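Nanami Higuchi had promised me a quick tour of the Cirnstead workshop and a cup of tea, and two hours later the tea had gone cold and I was still asking questions. She has been teaching robot arms by remote control for Hajdu since January, and she talks about the job the way some people talk about a vegetable garden, with a good deal of fondness and the occasional groan.

"I came from piano teaching," she told me, laughing. "So I'm used to sitting next to a pair of hands that won't quite do what I'd like!"

Her days are made up of short demonstrations. She moves a pair of control handles, the arms on the table copy her, and everything gets recorded so that a program can learn from it later. This month it's sorting markers into baskets by color. By the evening before my visit she had saved 1285 runs of it, out of 1361 tries. The rest she threw away herself, mostly for what she calls dithering.

"If I hover over a marker while I make up my mind, the arm learns to hover too," she said. "It picks up every one of my bad habits, and I have plenty. So I decide first, then I go." 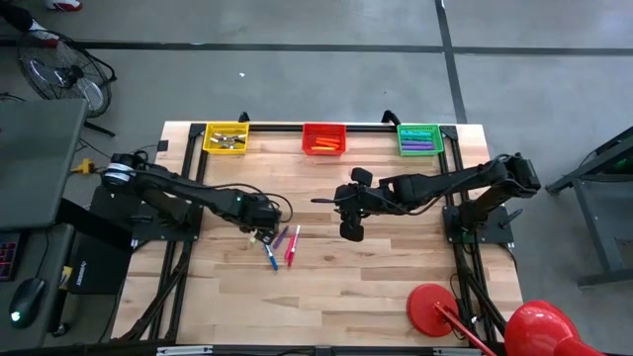 "The part I really had to learn was letting go," she went on. "With your own fingers you never think about it, you just drop the thing and reach for the next one. Through the handles I can't feel any weight at all, so in the early weeks I'd open the grip too soon, or hang on far too long and drag half the basket along with me. Now I say 'and open' out loud, every single time. My family has heard me do it at the sink."

I asked whether it gets dull, and she took a while over that one. Some afternoons, yes — especially after lunch, when she puts the radio on and switches from her right hand to her left to keep herself awake. But then the Jorkham team, who do the training side, send back a new version, and she gets to take her hands off the handles and watch.

"It reached for a marker with this tiny sideways nudge first, and I thought, well, that's me. I do that. I was so pleased I called my sister."

Next on her list is folding dishcloths, which she is dreading a little and looking forward to a lot.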